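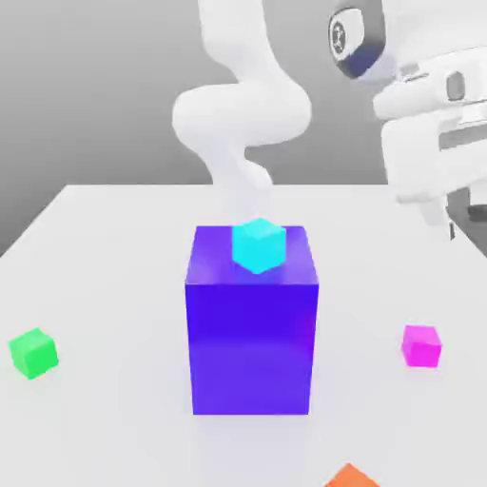

What size inverter do I need for my RV?

Add up the running watts of everything you plan to use at the same time, then leave some room on top for starting loads. A microwave sold as a 1,000-watt model often pulls 1,500 watts or so from the outlet, so go by the input rating on the back label. Phone chargers, a TV and a laptop need very little by comparison. Most owners who call us want the coffee maker and the microwave, and once they agree to run them one at a time, a 2,000-watt unit usually covers it.

Can I run the air conditioner from it?

Sometimes. The compressor's starting surge is the hard part, and a soft starter on the roof unit helps a lot. Run time is the other question. Even a large battery bank goes down fast with an air conditioner on it, so for long hot afternoons plan on hookups or a generator.

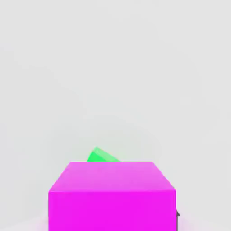
Corinne Velt
Technical Support Lead, Nasrallah Marine & RV Power
Updated November 21, 2021
4 min read

What is the difference between pure sine and modified sine?

A pure sine inverter puts out power much like what you get from a wall outlet. Modified sine is a stepped version of it. Simple heaters and older lamps don't mind. Some battery chargers, CPAP machines, microwaves and variable-speed tools run hot, buzz or refuse to start. All Plurnitz inverters are pure sine. We stopped selling the other kind in May.

Does the inverter use power when nothing is plugged in?

It does. The Plurnitz draws 9 watts at idle, day and night, as long as the switch is on. If the RV or boat is going to sit, turn the inverter off at the unit or at the remote panel.

Where should I mount it?

Close to the batteries, but outside the battery compartment. Keep the DC cables short and use the wire size given in the manual for the length you have. The fan end needs open space in front of it. On a boat, pick a dry spot well above the bilge, and never put the inverter in a gasoline engine space — it is not ignition protected.

Do I need a fuse on the positive cable?

Yes, as close to the battery as you can get it. The fuse rating is in the manual. It is not included in the box.

My inverter shuts off when I start the microwave. Is it bad?

Probably not. Check the voltage at the inverter's DC terminals while the microwave is trying to start. If it drops much lower than the voltage at the battery posts, look for a loose lug, corrosion or undersized cable. If both readings drop together, the battery is low, worn out or too small for the load.

Does it come with a remote switch?

The remote panel is sold separately as part 509. The cable is included with the panel.

How long is the warranty?

Two years from the date of purchase. Keep your receipt. Water damage and reversed polarity are not covered.

Where do I send a unit for repair?

Call first and ask for extension 132. We'll go through a few checks by phone and give you a return number. Repairs are done at our Olturau shop. The Buranum store can take drop-offs — bring the return number with you — but does not do bench work.

Related
Choosing Cable for a 12-Volt System
Inverter or Inverter/Charger?
Winter Storage for Boat Electronics
Plurnitz Remote Panel: Installation Notes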